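Cable and Cord Care: What Changes in the Workshop This Spring

From the Riquelme members' newsletter, 27 Feb 2026

The repair bench logged 342 items last year, and the largest single group was cords. Lamps, kettles, sewing machines, chargers, a waffle iron that came back twice. In most cases the appliance itself was fine. The cord had failed at one end or the other, usually within a couple of inches of the plug or at the point where it enters the body of the machine.

That is where the bending happens. A cord is made of many thin strands of copper inside a soft jacket, and the strands put up with a great deal of gentle movement. They do not put up with the same sharp bend in the same spot every day. The strands break one by one. A lamp that flickers when you move it has probably lost a good number of them already, and the ones that are left are carrying more current than they should. Stop using it and bring it in.

Milagros Iturra has rewritten the cord section of the bench guide, and the new pages are in the binder by the door. The main points are below.

Storage. Do not wrap a cord tightly around the appliance. Coil it in loose loops about as wide as a dinner plate and hold the coil with a strip of cloth or a hook-and-loop tie. Wire twist ties cut into soft jackets, and rubber bands go sticky and leave a mark. Long extension cords keep better if you alternate the direction of each loop, one over and one under. It takes some practice. Once you have it, the cord will pull out straight without kinks.

Unplugging. Hold the plug. Pulling on the cord loosens the grip inside the plug, and after that every tug lands on the wires themselves.

Heat. Keep cords away from stove tops, radiators and the sides of toasters. Old rubber jackets turn hard and crack with heat and age. If you bend the cord gently and see fine lines opening up, it needs to be replaced. Tape is not a repair. We still see a lot of tape.

Rugs. A cord under a rug gets walked on and cannot shed heat. Run it along the wall, or move the lamp.

Strain relief. This is the part most people have never been shown. Look at the place where the cord goes into an appliance. There should be a clamp, a rubber sleeve or a molded collar holding the outer jacket firmly, so that a pull on the cord does not reach the connections inside. If the collar has slipped and you can see the separate colored wires, the item should not be plugged in. Replacement collars cost very little and we have a drawer of them, sorted by diameter. Please put them back in the right compartment.

Inside a machine with moving parts the same idea applies, with one addition. The wires need enough slack to follow the full travel of the part, and they need to be held on both sides of the joint. Too little slack and they pull. Too much and they catch on something. Ignacio Ocampo spent most of an evening on a sewing machine whose lamp wire had been trapped by the needle bar housing, and the fix was a clip and an extra inch of wire.
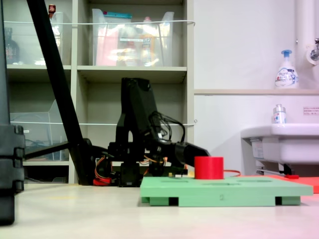

Lotte De Bruijn wrote in after the last issue to say that she would put slack ahead of everything else on the list. She had replaced the cord on her desk lamp three times, always with a better grade of cord, and it kept failing at the lower hinge. The fourth time she left a loop at the hinge, wide enough to fit two fingers through, and it has held since May. She would also like us to stock cloth-covered cord in brown as well as black.

We can do that. Brown has been added to the next order, and it will be priced the same as the black.

Some practical notes for anyone planning to bring in a cord repair. Unplug the item and let it cool before you pack it. Bring the whole appliance, even if you are sure the fault is in the cord, so we can test it before it goes home. If you have the original plug, bring that too. We do not repair microwave ovens or anything with a swollen battery, and we do not splice extension cords. A damaged extension cord can sometimes be shortened and given a new plug, and we are happy to look.

Bench slots now run 9 to a session, up from the old limit, and can be booked at the front desk. Athina Karagiannis is taking names for the beginners' evening on plugs and strain relief. No tools needed, but wear glasses if you use them for reading, as the screws are small.

The scrap copper bin is full and will be emptied before the next session. Until then, please keep your offcuts in the cardboard box under the bench.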